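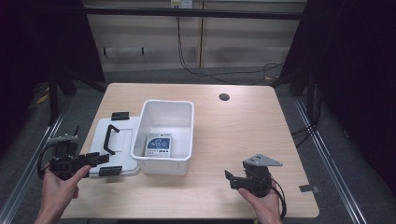
带盖收纳盒是一种容器，由盒体和盒盖两个主要部件组成。盒体负责承受物品的重量，盒盖负责封闭开口，两者靠形状配合在一起，再由搭扣锁住。分析一种容器，最方便的办法是先把它拆开，让每个部件单独接受检查。白色盒体放在浅色木纹桌面上，盒口朝上，口沿比盒壁略厚，四个角是圆的；盒盖平放在左侧，上面有一个弯曲的黑色提手，两个黑色搭扣从盖的两边伸出来。盒里靠近前壁的地方斜放着一个扁平的小包装，白边，中间印着蓝色的图案块。这几样东西已经足够提出一连串问题：口沿为什么要加厚？角为什么要做圆？盖子凭什么不掉下来？下面按部件逐一说明。

## 一、盒体：底和壁

盒体是一个只有一面敞开的空腔。物品放进去以后，重量首先压在盒底上。盒底把这个力传给桌面，桌面再用同样大小的力向上托住它。只要盒子平放在桌上，盒底就不容易变形。

情况在盒子被提起来时发生变化。这时桌面不再提供支撑，物品的重量仍然向下压，盒底中央会向下凸一点。很多塑料盒的底面做有一圈凸起的边或几条筋，它们的作用是让底部更难弯曲。工程上把这种“难弯曲”的性质叫做刚度。

刚度和强度是两个概念，容易混淆：

- **刚度**：受力以后变形有多小。刚度高，变形就小。
- **强度**：受多大的力才会损坏。强度高，就不容易破裂。

一根橡皮筋刚度很低，轻轻一拉就变长，但它可以拉很长都不断。一片薄玻璃刚度很高，几乎看不出弯曲，但受到敲击就会碎。收纳盒需要在两者之间取得平衡。

盒壁的任务是挡住物品，不让它们向四周散开。装入沙子、豆子或积木时，这些东西会向外推盒壁。装得越深，底部附近受到的推力越大。有些盒壁做成上宽下窄的斜面，除了方便叠放空盒，也方便在生产时从模具里取出来。

## 二、口沿：为什么比盒壁厚

取一张硬纸，折成没有盖的方盒，用手指捏住开口处相对的两边，盒口会立刻变形。再沿开口把纸边向外折一道，重复同样的动作，变形明显减小。纸的种类没有变，改变的是边缘的形状。

塑料盒的口沿应用了相同的原理。盒体的底部四面相连，互相支撑；盒口没有顶面，是整个盒体最软弱的位置。加厚口沿，或者把口沿向外翻一圈，等于在盒口装了一个固定的框。

口沿还有三项工作：

1. 给盒盖提供一个平整的接触面。
2. 给搭扣提供一个可以勾住的边。
3. 给手指提供一个可以抓握的位置。

如果口沿变形，三项工作会同时受影响。一个盖不严的盒子，应当先检查口沿，再检查盖子。检查方法是把盒体倒扣在平整的桌面上，从侧面观察口沿与桌面之间有没有漏光的缝。

## 三、圆角：力在拐弯处怎么走

力在材料里传递时，可以想象成许多条并排的水流。在平直的盒壁上，这些“水流”分布均匀。到了尖锐的直角处，它们必须突然改变方向，于是挤在一起。这种现象叫做**应力集中**。应力集中的地方最先出现裂纹。

把直角改成圆角以后，“水流”可以逐渐转弯，不再挤在一个点上。圆角的弯曲程度用半径表示。假设一个盒角的圆弧半径为5毫米，它就能把力分散到一段弧面上，承受跌落的能力比同样厚度的尖角好。

圆角的另外两个好处与使用有关。第一，抹布可以擦到圆角的每一处，灰尘不容易积存。第二，圆角碰到手时不易划伤皮肤。

圆角也有代价。两个外边长度相同的盒子，角越圆，里面的空间越少。方形积木放进圆角盒，角落处总会留下空隙。设计者需要决定圆到什么程度为止。

桌子也采用同样的做法。许多供人围坐使用的桌面把四角做圆，这样人从桌旁经过时，即使碰到桌角，力也会分散到较大的面积上。

## 四、盒盖：定位和封闭

盖子有两个任务，顺序不能颠倒。先是**定位**，即让盖子停在正确的位置；然后是**封闭**，即让盖子和口沿贴紧。

常见的定位结构有两种。一种是盖的边缘向下弯，从外面罩住口沿；另一种是盖的中间向下凹，凹下去的部分落进盒口内侧。后一种叫做凹入式盒盖。凹下去的部分碰到盒壁以后，盖子便不能向前、后、左、右滑动。没有定位结构的平板盖，轻轻一推就会移开。

凹入式盒盖的上表面比四周低，还会形成一个浅槽。把另一个底面尺寸合适的盒子放在上面，盒底可以落进槽里，叠起来比较稳。提手如果能放倒在浅槽中，也不会妨碍叠放。

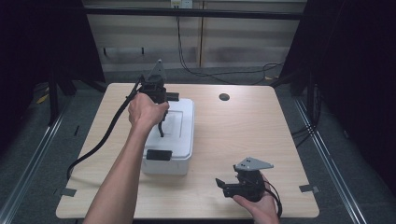 *凹入式盒盖与圆边盒口。盒子正面的黑色长方形部件为搭扣或提手。*

盖子的方向有时也很重要。长方形的盖子可以转半圈再盖上，但不能只转四分之一圈，否则长边对着短边，无法落位。正方形的盖子转四分之一圈后仍然可以对齐。圆形的盖子可以转到任何角度。数学上把这种“转过以后仍与原来重合”的性质叫做旋转对称。

如果搭扣只安装在盖的两边，盒体上能够勾住的位置也在两边，那么安装时要让两组位置对应。检查的次序是：先看形状，再看搭扣，最后向下按。

## 五、搭扣：一个小杠杆

搭扣通常由三部分构成：转轴、扣臂和钩。

转轴固定在盖上或盒体上，扣臂绕着转轴转动，钩在扣臂内侧，与口沿下方的凸边相遇。用手指向下压扣臂时，钩先碰到凸边，扣臂略微向外弯。继续用力，钩越过凸边，扣臂弹回来，这时会听到“咔”的一声。

声音来自扣臂弹回时的碰撞，它说明扣臂刚刚弯曲过，又恢复了形状。受力时变形，力撤去后恢复原状，这种变形叫做**弹性变形**。如果弯得太多，扣臂恢复不了原来的形状，叫做**塑性变形**。再继续弯，就会断裂。

打开搭扣时，手指推的是扣臂远离转轴的那一端。这是杠杆原理：用力的位置离转轴越远，需要的力越小。门把手装在远离门轴的一边，也是这个道理。读者可以分别在门把手处和靠近门轴处推同一扇门，比较所需的力。试验时手指不要伸进门缝。

搭扣成对安装，并且位于相对的两边，可以使盖子受到的压力比较均匀。只扣一边，另一边会翘起来一点。扣好一边后再扣另一边时，应当用一只手按住盖子，防止它以已扣好的一边为轴抬起。

## 六、提手：重量去了哪里

提着盒盖上的提手把整个盒子拿起来时，重量经过一条完整的路线：

物品 → 盒底 → 盒壁 → 口沿 → 搭扣 → 盒盖 → 提手 → 手

这条路线叫做**传力路径**。路径上每一个部件都承受着力，其中任何一个脱开，盒子就会落下。通过盖上提手搬运时，最需要检查的是搭扣。搭扣没有扣好，提起来的只有盖子。

可以用数字说明。设盒内物品的质量为1490克，盒体的质量为100克，两个搭扣平均分担，那么每个搭扣要承担的质量是：

（1490 + 100）÷ 2 = 795（克）

盒盖的质量没有计入，它在搭扣的上方，由提手直接提起。实际搬运时，盒子会摇晃，物品会滑向一侧，两边承担的重量就不再相等。突然向上提，搭扣受到的力还会更大。所以搬运较重的盒子，应当用双手托住盒底。托住盒底以后，传力路径缩短为：物品 → 盒底 → 手。搭扣和提手退出了工作。

弯曲成拱形的提手还有一个几何上的理由：手指需要穿过提手下方的空间。提手如果紧贴盖面，手指伸不进去。

## 七、材料：塑料为什么适合做盒子

许多收纳盒用聚丙烯制造，英文缩写是PP。想知道手边的盒子用了什么材料，可以查看底部有没有三角形回收标志，数字5代表聚丙烯。

聚丙烯有以下几个特点。

**较轻。** 聚丙烯的密度比水小。把一小块实心聚丙烯放进水里，它会浮起来。

**耐弯折。** 有些瓶盖用一条薄薄的塑料片连着盖和底座，反复开合都不断。这条薄片叫做活动铰链，常用聚丙烯制作。

**不吸水。** 洒上的水可以擦掉，盒壁不会像硬纸板那样变软。

**能染色。** 聚丙烯本身是半透明的，加入白色颜料以后成为白色，光线不容易穿过。白盒能挡住光，但从外面看不清里面有什么，这时需要标签。

塑料的缺点也应当说明。它在低温下会变脆，长期受阳光照射会老化，表面容易被硬物划伤。旧塑料盒如果发黄或出现细裂纹，不宜再装重物。水在标准大气压下加热到100℃时沸腾，聚丙烯的熔化温度比这更高，但不能由此认为所有收纳盒都能装开水。盒子能不能接触热水，要看制造者的说明。

## 八、制造：从颗粒到盒子

制造塑料盒的常用方法叫做注射成型，简称注塑，步骤如下。

1. 把塑料颗粒加热，使其熔化。
2. 用压力把熔化的塑料推入金属模具。
3. 模具冷却，塑料变硬。
4. 打开模具，取出零件。

模具由两部分合成，中间的空隙就是盒壁的形状。塑料冷却时会收缩，设计模具的人必须预先把空隙做得稍大。如果盒体和盒盖的收缩没有算准，盖子就会太松或太紧。

在塑料盒的底部中央，有时能找到一个小圆点，那是熔化的塑料流进模具的入口，叫做浇口。在边缘处有时能摸到一条细线，那是两部分模具相接的位置，叫做分型线。搭扣和提手如果与盒体颜色不同，多半是单独成型以后再安装的。

## 九、装盒：体积与形状

盒子的容积表示里面的空间有多大。长方体盒子的容积等于内部的长、宽、高相乘。测量时必须量内部尺寸。外部尺寸包含盒壁的厚度，算出来的结果偏大。

容积足够并不保证物品一定放得进去。一根直尺占据的体积很小，但如果它比盒子的最长对角线还长，就无法盖上盖子。扁平的物品常有好几种放法：平放、立放或斜靠在盒壁上。平放时高度最低，占据的底面最大；立放时占据的底面最小，却可能翻倒。斜靠的物品依靠盒壁支撑，盒子一晃就可能滑下去。

假设盒内高度是69毫米，要放入一个高度大于69毫米的纸盒，可以先尝试换一个面朝下。如果换了仍然超过，应当换盒子，不应当用力压盖。被强行压上的盖子会让搭扣一直处于弯曲状态，时间久了，扣臂会慢慢失去弹性。

装盒的一般规则：

- 重的在下，轻的在上。
- 容易碎的不靠近角落。
- 经常取用的放在最上层。
- 说明书和小包装沿盒壁放，避免压在底部找不到。
- 合盖之前看一遍口沿，确认没有纸角、布边或绳子夹在中间。

## 十、实验：口沿能增加多少刚度

**材料**：两张相同的硬纸，胶带，尺子，一块橡皮，剪刀。使用剪刀时须有成人在旁。

**步骤**：

1. 用第一张硬纸做一个无盖方盒，用胶带粘牢四角，记为甲盒。
2. 用第二张硬纸做一个同样大小的方盒，但四壁上端多留一指宽，向外折平，再把四个角处粘好，记为乙盒。
3. 把橡皮分别放在两个盒子里，从两侧捏住盒口提起来，观察盒口的形状。
4. 用尺子测量盒口中间的宽度，提起前后各测一次。
5. 把数据写进下表。

| 盒子 | 提起前宽度 | 提起后宽度 | 变化 |
|---|---|---|---|
| 甲盒（无口沿） | | | |
| 乙盒（有口沿） | | | |

两次提起时，手指的位置应当相同，用力应当尽量一致，否则数据不能比较。如果乙盒的变化比甲盒小，结果与第二节的说明相符。如果两者差不多，应检查乙盒的四个角是否粘牢：角处断开的折边连不成一个框，作用会减弱。

## 词语表

**刚度**：物体抵抗变形的能力。

**强度**：物体抵抗损坏的能力。

**应力集中**：力在尖角、缺口等处聚在一起的现象。

**弹性变形**：力撤去后能恢复的变形。

**塑性变形**：力撤去后不能恢复的变形。

**传力路径**：重量或其他力在物体中经过的路线。

**注塑**：把熔化的塑料推入模具制成零件的方法。

**浇口**：熔化的塑料进入模具的入口。

编写：Lingyun Su　审读：Theresia Hofstetter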